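Forum > Grippers and end effectors > Maintenance

Pads slowly going out of line on a two-finger gripper, how do you set yours?

benchrat_nat
Posted 2024-12-28

Hi all, Natalie Gosling here, long-time reader and I think this is my third post ever. I look after one small hand-held gripper, the Brisel kind with the flat black finger pads, and I've got it on spice jars at the moment. Pick up, move over, put down, again and again. The counter on mine says 2,420 closes since I put the new pads on in May.

What happens is the jar turns a little when the pads meet it. Just a few degrees, but with a smooth glass wall that's enough that the lid ends up facing wrong for the next step. I've tightened everything I can reach. I've cleaned the linkage too (old toothbrush, dry, works great).

Fingers open, looking past the pads:

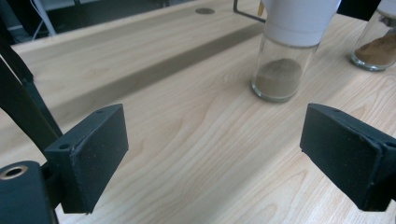

My pads as of this morning, grayish-tan and reddish-brown powder jars behind

Left pad is the one with the two little screw holes along the top. Would you shim it, swap it, or leave it alone and slow the close down?

Lo_Presti_fan
Clean the pads first! They look dusty to me, the left one especially, all those light specks. Powder on the face and smooth glass is a bad mix. I wipe mine every 200 closes with a damp lint-free cloth and let them dry before I touch anything else. Most of my "alignment problems" went away when I started doing that, and I'd already ordered shims, so now I have a drawer of shims.

gantry_goose
Disagree with the above, sorry. Dust gives you slip straight down, in my experience. A jar that turns is getting hit by one pad before the other, or higher on one side. Close the fingers slowly on a strip of paper and see which edge grabs first. If the paper pulls out easily at the top and sticks at the bottom, there's your tilt.

And please don't judge the angle from the photo. The right pad looks higher up than the left in it, but that could easily be where the camera sits.

Lo_Presti_fan
I didn't say a word about the angle, I said wipe them. It takes a minute and costs nothing, so why not do it before taking a screwdriver to it?

benchrat_nat
OK, both fair! I'll wipe first and then do the paper. One question for goose: do you do the paper test with the pad screws fully tight or backed off a bit?

gantry_goose
Fully tight for the test. Then back off one side only, a quarter turn, nudge it, tighten, test again. If you loosen both sides together you'll lose your reference and be there till dinner. Ask me how I know.

ondadeo_user
Jumping in because I had the same twist on my Ondadeo. Mine was neither of these. The seat behind the pad was worn, so the pad rocked under load and looked perfect with nothing in it. Push on the top corner with your thumb while it's half closed. If you feel a click, no amount of wiping is going to help you.

Also, is there a seam along the edge of your right pad, where it meets the mount? There's a thin lighter line there in your picture. Might be how it's made, but I'd run a fingernail down it.

benchrat_nat
Wiped both pads, ran 10 jars, two still turned. So better but not fixed. Thumb test: no click on the left, and a tiny something on the right that I might be imagining. Nothing I could catch with a fingernail on the seam. Paper grabs at the bottom on the right side and slides out at the top.

gantry_goose
Tilt :)

Lo_Presti_fan
Two in 10, and what was it before the wipe?

benchrat_nat
I'd say 5 in 10, but I wasn't keeping track properly, so don't hold me to it. I've got a set of Flasono shims coming and I'll do the right side only, quarter turn like goose said. Will post the paper results when they're in.

Lo_Presti_fan
You could have had some of mine, I've got a whole drawer.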